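Workshop notebook, bench two
11 June 2023

Sunday, so the building is quiet and I have the kettle to myself. I promised everyone a proper write-up of the Elach two-arm kit before we decide whether to keep it or send it back, and I have put it off long enough. The loan runs until September, but Cuevas would like an answer well before then on whether we want the full service package as well, and I'd like us all to have read the same notes before we start arguing.

First the setup, for those of you who were away. The kit comes as a pair of arms on one long rail, with the controller, the cabling and a tin of spare fingertips. The walls and the extrusion we put up ourselves. It took me two evenings to get the rail sitting level, and most of that was my own fault for tightening the feet in the wrong order (the manual does say, on page 6, in rather small type). Once it was level it stayed level, and I have checked it every morning with the good spirit level, the one that lives in the drawer under the lathe, please put it back there.

The software is called Privport and I have grown fond of it. You teach a move by hand, name it, and string the names together. It crashed on me twice in the first week and has behaved itself after the update. The naming is fussy – it won't take a space or a capital letter, and it forgets the last name you typed if you go to another tab – but the moves themselves are stored faithfully and play back smoothly. I would be happy to let a newcomer loose on it after an afternoon.

For the trial task I wanted something awkward and light, so I went with the daisies and the little bookshelf. Artificial flowers are a mean test. They tangle, they spring back, the heads are wider than the stems, and the pots are ribbed so the fingertips find a different grip depending on how they come in. I set the program for 20 runs at the slow speed, left arm on the shelf side and right arm on the floor side.

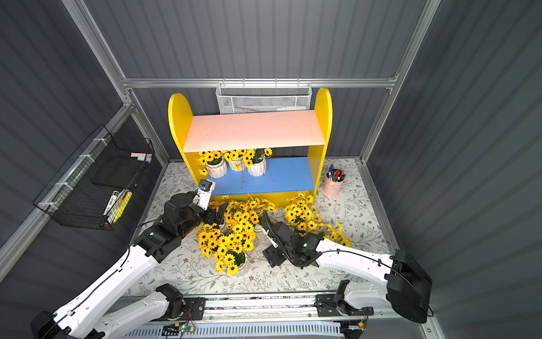

Notes and photo by the bench two desk
Filed under: Elach kit, loan period

A few things I wrote on the back of an envelope while it was working, copied here before I lose the envelope.

The left arm is the better behaved of the two. It comes up to the pots on the blue shelf very gently and I never once felt the urge to reach for the stop button. The right arm has a harder life down on the mat, where the bunches spread out and there is always a stem lying across another stem. Of the 20 runs, 4 ended with the right arm holding more flowers than it had been asked to pick up. I'd call that fair for loose stems, and I suspect a narrower fingertip would help. Cloltalport make one that is supposed to fit the same wrist, and I have written to ask for a pair.

The cabling I am less keen on. The conduit on the right wrist makes a generous loop and I would like it tied in a bit closer before we run anything at full speed. So far I have stayed at 50 percent and I mean to stay there until it's done.

The wire baskets on the walls are a great success, and cost us next to nothing. Pens go in the black one, please.

Still to do: ask Cuevas whether the service visit covers the rail or only the arms, try the same task with the pots swapped around, and order more cable ties. My own feeling is that we should keep the kit and leave the service package until we have heard back about the rail.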